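Prillent Cell Rules, second edition: a review

Published Apr 26, 2023

I have been waiting for somebody to write a set of working rules for simulated gripper tests that a small team could follow without hiring a consultant, and Prillent have very nearly done it! The pack is a 264-page handbook, a settings checker and a set of kitchen-style rooms to try the rules in. I've had it since February and it has changed how I sign off every run.

Start conditions

My favourite chapter. A run may only be logged if the fingers begin open and empty, with the wrist view saved before the first command. It sounds fussy (it is a bit fussy), but when you compare two runs you know they began from the same footing.

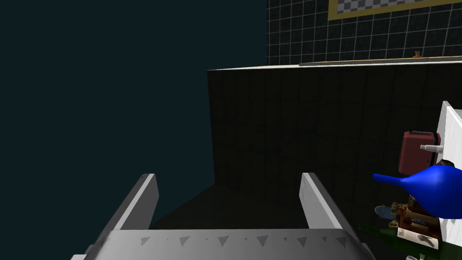

Clutter and clearances

The old edition asked for a fixed gap round every object, which made our rooms look like showrooms. Now you may keep things close together, bottles and cups included, as long as each one is named in the log and has a no-touch margin of its own. The checker reads the margins and flags any that overlap. It found 25 in our first room, and I was delighted, because every one of them was a fair cop.

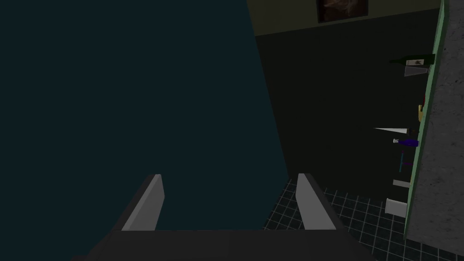
I do wish the margins could be set by group. Typing them in one at a time is dull work, and the checker forgets your place if you close it halfway through. Dadero's tool handles that part better, though its rules on approach speed are so thin that I wouldn't swap.

Approach speed is where Prillent shine. There are two limits, one for open space and a slower one for the last stretch near an object, and you have to write down where the change happens. The same page tells you what to do when the wrist view is mostly blank wall: stop, back off, take a second view, and only then carry on. We had been letting the arm push ahead on old data. Never again.

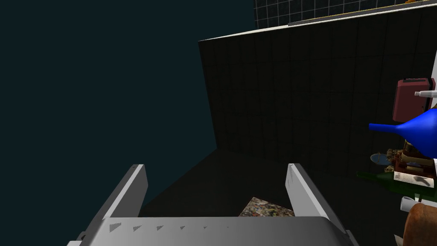
Bhavana Rajan: We use the two-limit rule at Cabrera as well, and I'd add one thing. Put the changeover point in the file name of the log. It saves opening every file when you want to check a batch.

Good tip, and I've pinched it already.

Keeping records

Logs must be kept for 365 days, with the room file and the rule version beside them. The template is plain text and opens in anything, hooray. My one real grumble is the section on carrying results over to a real arm, a mere two pages that mostly tell you to repeat the tests at low speed. Sound advice, but I wanted a worked case.
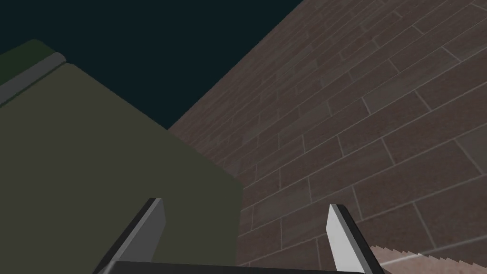
Brayan Valderrama
Reviews editor, Lorkus

Price for a single team is 564 euros, updates included until the next edition. If you already keep tidy logs you could manage with the handbook alone, which is sold separately. I'd still get the checker. Ours now runs before every batch, and the margins page is pinned up next to my desk.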